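Lanton Community Help > Robotics & Automation > Methods and results

Is my "blank wrist view" result real, or did I fool myself?

Asked by Hidayah Saragih, 23 Mar 2019

Hello everyone, and thank you in advance for reading, because I tend to go on a bit. I'm working on a small study of how well a picking policy does when the wrist camera is pressed so close to something that it gets almost no useful detail. We call these near-contact views. I trained on 400 demonstrations of a simple reach and grasp, and then I went through the recordings and tagged every attempt where the wrist view lost all sharp detail before the fingers closed. There were 209 attempts in the test set altogether, and 70 of them got the tag.

Most of the tagged views are like the one I'm putting in here. A person looking at it has very little to go on, and I would have guessed that the policy was in the same boat.
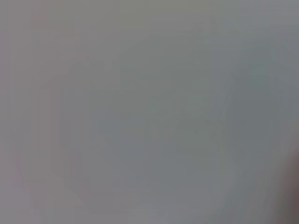
Wrist view from one of the tagged attempts. The brown shape at lower right is most likely a finger.

Now for the part that bothers me. When I replaced the wrist view with a flat gray fill on just those 70 attempts and ran the policy offline, the predicted actions changed quite a lot. My first thought was – wonderful, it's reading the soft shading and getting something out of it. My labmate's first thought was that I had made a mistake. We've been going back and forth on it since December, very politely, and I would love an outside opinion before I write it up.

The policy sees the wrist view, an overhead view and the joint positions. It's the stock Rumix training code with nothing fancy added.

Answer 1 (accepted)

Hi Hidayah, welcome, and please don't apologize for the length, I'm much worse. I think your labmate has a point, but so do you.

A flat gray fill is a harsh thing to do to a network that has never seen one. Even your soft gray view has gentle changes in it: it's paler toward the top, a bit pinkish down the left, cooler through the middle. A perfectly even fill has none of that, so the policy may be reacting to an input that is strange to it. You can't tell that apart from "it was using the shading" with the test you ran.

What I'd do is swap in the wrist view from a different tagged attempt. Those are all soft and gray in the way your policy is used to, but they belong to the wrong moment. If the actions hardly move, the shading wasn't telling it much. If they still move a lot, you have something worth writing about. Do the swap several times with different partners and report the spread, and please keep the overhead view and joints exactly as they were.

I would also mask the lower right corner by itself. If that is the finger, the policy could be picking up the gripper opening from it, and that has nothing to do with the gray surface. We had this on an Enriquez arm a while back and spent weeks admiring a result that came entirely from one corner – a humbling month, I can tell you. Fill the corner with the color next to it, softly blended, so you don't add a hard edge.

And one last thing, offline action changes aren't failures. Run at least a few on the arm before you say anything about success.

Answer 2

Did you check exposure? On our Fluka setup the auto exposure drifted whenever the camera got close to a surface, so overall brightness worked as a distance sensor. Lock it and see.

Answer 3

Agree with the first answer about swapping. Also say in the paper who did the tagging and what the rule was. With only one person tagging I'd want 2 people on at least part of it, as "lost all sharp detail" can mean different things on different days.

Comment from Hidayah Saragih

Thank you all so much! The swap test makes perfect sense and I'm a little embarrassed I didn't think of it. Exposure was on auto, so I'll have to look into that too. I did all the tagging myself, and my labmate has now kindly agreed to do a share of it. I'll come back and post the numbers once the swaps are done.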